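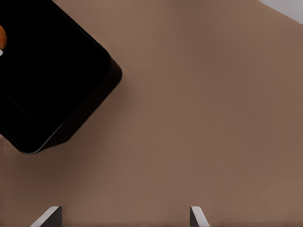
Ulora 渲染，种子 611，腕部视角，闭合指令发出前的一步。黑色物体在左上，两指张开。

八月，周四，下午接着上午的记录写

问题还是昨天那个：Pakska 场景组里，策略在黑色物体旁边停住，Bakos 报“目标在两指之间”，Ilitz 收到以后就放行闭合。种子 611 能稳定复现，所以后面全部拿它调，别的种子先不看。

从渲染上看没有歧义。两指之间是桌面，黑色物体在间隙的左上方，离指尖还有一段。闭合的话夹到的是空气。人眼一秒能判断的事，Bakos 给的置信度却很高，而且连续多步都高，所以不像单步噪声。

先排除渲染本身。把同一状态重新载入，关掉阴影再渲染一遍，Bakos 的输出几乎没变。关掉材质高光，也没变。换成语义标签真值直接喂给后处理，误报消失。所以后处理在输入正确时是对的，错在分割到后处理之间的某处。这一步上午就做完了，记在这里免得 Miklós 再做一遍。

分割结果逐类看：

桌面：右半边基本完整，靠近黑色物体右侧和下侧的那条软阴影带被切走了，归到“物体”。阴影很淡，但桌面本身就没有纹理，网络除了明暗没有别的线索可用。

黑色物体：顶面没问题。侧面那条稍浅的炭灰色斜带一半归物体，一半归“夹爪”。左指尖右侧那个面也是深灰，训练集里这两种灰经常挨在一起，混淆可以理解。

橙色小物：只在左边缘露出一条弧，给了单独的实例，面积很小，后面被面积阈值滤掉。它下面那一点白色没有实例。两者对这次误报没有贡献，把它们涂成黑色重跑，结果一样。

右上角浅灰：归背景，正确。

夹爪：两个指尖只有顶端在视野内，都被检出。左指尖的掩码向左上方长出去一块，与侧面误归的那一半在膨胀之后连成一片。

最后一条是关键。Bakos 后处理里有一步形态学膨胀，核是 12 像素，当初加这个是为了补指尖高光处的空洞（左指尖那个浅色斜面太亮，早期模型经常在那里漏一块）。膨胀之后，夹爪掩码和黑色物体侧面上被误归的那一段连通，连通域分析把它们当成一个整体。随后用这个整体的凸包去求“指间区域”，凸包自然把黑色物体的右下圆角一起包进去了。再查凸包内有没有物体像素，答案当然是有。

也就是说，指间区域是从图像里的夹爪掩码反推出来的。我之前一直以为它是从运动学投影来的。翻了提交记录，投影版本曾经存在，后来因为手眼外参在真机上漂，Anikó 改成了图像版本，提交说明里写得很清楚，是我没看。仿真里外参是精确的，没有理由用图像版本。

改动 A：指间区域改回投影

从关节状态算两个指尖的位姿，取内侧面的四个角点，投到图像平面，连成多边形。多边形超出图像下边界的部分裁掉。裁剪必须在投影之后做，先裁三维点会让多边形在指尖刚进视野时翻面，试过，别再试。

种子 611 上，多边形落在桌面上，内部没有黑色物体的像素，Bakos 改报“指间无目标”，Ilitz 不放行。符合预期。

代码里留了开关，region_source 取 kinematic 或 image，默认值暂时还是 image，等真机那边确认再换。仿真配置里已经显式写成 kinematic。

改动 B：膨胀只作用于夹爪掩码内部的空洞

原来是整体向外长。改成先填洞，再做一次小核闭运算，外轮廓不动。左指尖高光处的空洞能补上，外扩没有了。就算 region_source 切回 image，种子 611 也不再连通，误报跟着消失。两个改动各自都足以修掉这个种子，所以不能用它来判断谁更重要。

批量结果

改动 A 和 B 同时打开，Pakska 场景组跑 100 个回合，只统计“空夹放行”，即 Ilitz 放行时真值显示两指之间没有物体。剩下 2 次。改动前的数字没有可比的，旧日志记的是抓取失败总数，没有拆原因，混着滑脱和超时。旧版本要用新的统计口径重跑一遍，今晚排上。

剩下的两次看了回放，都和膨胀无关。

第一次：关节状态比图像晚一个控制周期。夹爪当时在横移，多边形投到了夹爪的旧位置，正好盖住物体边缘。Ulora 的接口先取图像再推进仿真，再取关节状态，顺序有问题。应该在同一个快照里取。我在封装层加了断言，两边的仿真时间戳不相等就直接抛错，加完以后一启动就抛，说明每一步都是错位的，只是夹爪静止时看不出来。种子 611 那一步夹爪基本不动，所以没有暴露。

第二次：物体像素确实在多边形内，但它在指尖下方，还没进到可夹的深度。二维判断对这种情况本来就无能为力，需要深度。这次之前的接近轨迹是斜着下来的，投影重叠先于空间重叠发生。

关于深度

Bakos 目前不吃深度，理由是真机深度在黑色表面上空洞多。这个理由对真机成立。仿真深度是完美的，如果直接拿来用，等于在仿真里修掉一个真机上仍然存在的问题，数字会好看，迁移过去没有意义。跟 Miklós 讨论了一会儿，他的意见是给仿真深度加一个按反射率丢点的模型，黑色面大面积丢，边缘处再加飞点。我同意方向，但丢点比例要从真机数据拟合，不能拍脑袋填。在那之前深度不进 Bakos。

折中办法：不用物体深度，只用桌面平面。桌面在真机上深度很好，拟合稳定。由桌面平面加上指尖位姿，可以得到指尖离桌面的高度。高度大于物体类别的最大高度时，不管二维怎么重叠，都不放行。这个判断放在 Ilitz 里比放在 Bakos 里合适，Ilitz 本来就持有指尖位姿，Bakos 没必要知道类别高度表。接口上 Bakos 只需多输出一组平面参数。

桌面分割被阴影带切掉一条，对平面拟合没有影响，剩下的面积足够。这一点我拿种子 611 单独验过，用完整真值掩码和用 Bakos 掩码拟合出的法向看不出差别。

视野的问题

调的时候还注意到，指尖露在图像里的部分太少。两个都只有顶端贴着下边界，稍微换个俯仰角就完全看不见。改成投影以后这不影响指间区域的计算，但影响另外一件事：夹爪掩码目前还被用来做自遮挡剔除，掩码一旦消失，剔除就退化成不剔除，指尖像素会漏进物体类。应该也改成从模型渲染掩码，和指间区域用同一份位姿，避免两边来源不一致。

另外黑色物体只有一部分在视野里，左边和上边都伸出去了。Bakos 对触边实例算质心时用的是可见部分，质心会偏向图像内侧，也就是偏向夹爪。Ilitz 拿这个质心去算下一步平移，步长偏小，所以会提前停下来。昨天我把“停住”和“误放行”当成一个问题，现在看是两个：停住是质心偏置，放行是凸包。修完放行以后，种子 611 的表现变成停在原地不动，直到超时。没有空夹了，但也没有抓到东西。

触边实例的处理，先写下两个候选：

一，触边时不输出质心，只输出方向，Ilitz 按固定步长朝那个方向走，直到实例不再触边。实现简单，物体比视野大的时候会一直走，要加上限。

二，保留上一次不触边时的三维位置，用运动学往前推，触边期间忽略图像质心。精度好，但物体若被碰动就错了，需要一个失效条件，条件怎么定还没想好。

倾向先做第一个。Ilitz 的状态机里已经有“搜索”状态，把它的方向输入接过来就行，不用新增状态。种子 611 的期望行为：向图像左上方对应的方向平移，物体右下圆角先进入中部，橙色那条弧随之露出更多。橙色小物露全以后会不会过面积阈值，变成新的候选目标，要留意。它在黑色物体上面，Ilitz 目前按离夹爪远近选目标，没有考虑上下叠放。任务说明里也没写该先抓哪个，要问 Anikó。

分割混淆本身

后处理修好了，炭灰侧面归夹爪这个错还在。没有打算现在重训。先做一个小检查：随机化夹爪材质，把指尖的灰度拉开，看混淆跟着材质走还是跟着位置走。若跟着位置走（网络学到了“靠近下边的灰色是夹爪”），加材质随机化没用，要改裁剪增强。渲染脚本写了一半，材质参数名和 Ulora 文档里的对不上，文档旧了，以源码为准。

桌面颜色也可以一并随机化。Pakska 现在这批全部是同一种无纹理的棕色，阴影带误判很可能和它有关。Miklós 那里有带纹理的版本，但渲染时间会变长，先拿少量种子试。

提交情况

改动 A、B 已提交到分支，单元测试补了三个：多边形裁剪、填洞不外扩、时间戳断言。断言那个目前是红的，属于预期，等封装层改完取数顺序再合。不要为了让它变绿去放宽容差，差一个周期就是错的。

旧配置文件里 dilate_px 这个键还在，读到会打警告并忽略。下个版本删。

待办

Ulora 封装层：图像和关节状态同一快照读取（我）
旧版本按“空夹放行”口径重跑（今晚，机器已占）
Bakos 输出平面参数，Ilitz 加高度判断（Miklós）
自遮挡剔除改用模型渲染掩码（我，排在封装层之后）
触边实例只给方向，种子 611 重跑
叠放目标的优先级，等 Anikó 回复
真机外参漂移的量，问 Anikó 要当时的记录，决定 region_source 默认值

补：晚上封装层改完了，断言转绿。种子 611 结果不变，仍然停到超时。横移那个回合单独重放，多边形位置正确，不再放行。全组还没重跑，排在旧版本后面。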